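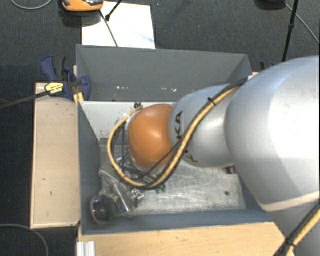
I've been putting off writing up the Ekis bin picking kit for ages, mostly because I kept thinking I'd have stronger opinions after one more month with it. Well, it's July and I have plenty, so get a coffee. The short version is that the kit is the software, the calibration stuff and a pile of brackets, and you bring your own arm and your own bin. Ours is a big gray open-topped thing with boards around it and a blue-handled bar clamp gripping the back left corner, and the manual has a whole page on bin mounting that I'd read before you touch anything else. The thick yellowish cable running along the arm is the part I get the most email about (hi, email people!), so I'll get to cables in a minute.

First, the price. I paid 3000 for the kit, and that got me the full license, the calibration board, the brackets and a year of updates. The cheaper bundle leaves out the updates and I wouldn't bother with it. There have been two big releases since I signed up and the second one fixed almost everything I had been grumbling about. You'd be kicking yourself.

Setup took me a weekend and then some evenings. The installer is lovely, the calibration is not. You move the arm through a bunch of poses, it thinks about it, and then it either says it's happy or it throws you error 212. I saw a LOT of error 212. The manual says 212 means "pose set insufficient," which could mean anything, and in my case it meant I was keeping the arm too upright the whole time. Tilt it more. Tilt it until it feels silly, then save the pose. I wish somebody had put that on page one.

I did write to support about it and got Boonsong Tanasarn, who was great. He asked for my log file, found the problem the same afternoon and sent back a little list of poses that worked on the first try. So full marks there. The forum is slower, and a lot of the answers are from before the last release, so check what version people are talking about.

OK, cables! If you've got a bundle going all the way down to the tool, you want a nice generous loop near the joint so it has somewhere to go when the wrist turns. Kind of like what I've got going around the orange cover. Too short and it tugs, too long and it hangs down into the bin and catches on things. The Ekis planner lets you draw a keep-out shape around the cable, and please do this, it takes ten minutes. My first try was way too fat and the planner refused to go anywhere near the corners. I shrank it a bit at a time until it stopped complaining.

Corners are still the weak spot, by the way. Stuff in the middle of the bin, fine, easy, I don't even watch anymore. Small parts pushed up against a wall are another story, and shiny floors make it worse. A scratched metal bottom with light streaking across it gives the depth view all kinds of funny ideas. There's a setting called glare mask buried under Advanced > Scene and it helped me a ton. I also moved a lamp. The lamp probably did more than the setting, if I'm being fair!

My friend Jintana Yimyam runs the Clirnis package on nearly the same arm and we compared notes over noodles. Hers is faster to calibrate and the screens are prettier. Mine handles mixed parts better and doesn't make me log in every morning. She's also stuck with their own gripper mounts, where Ekis will let you bolt on pretty much whatever ugly contraption you've built, as long as you measure it properly. I like that a lot, being an owner of ugly contraptions.

Things I'd still like: an undo button in the pose editor (please!), a darker theme, and a way to export the keep-out shapes so I don't have to redraw them when I reinstall. Boonsong said export is on the list. No word on undo.

I'm renewing for another year. Next up is the Destis tool changer, if it ever ships, and I'll post the pose list once I've cleaned up my notes.

274 shares
2 comments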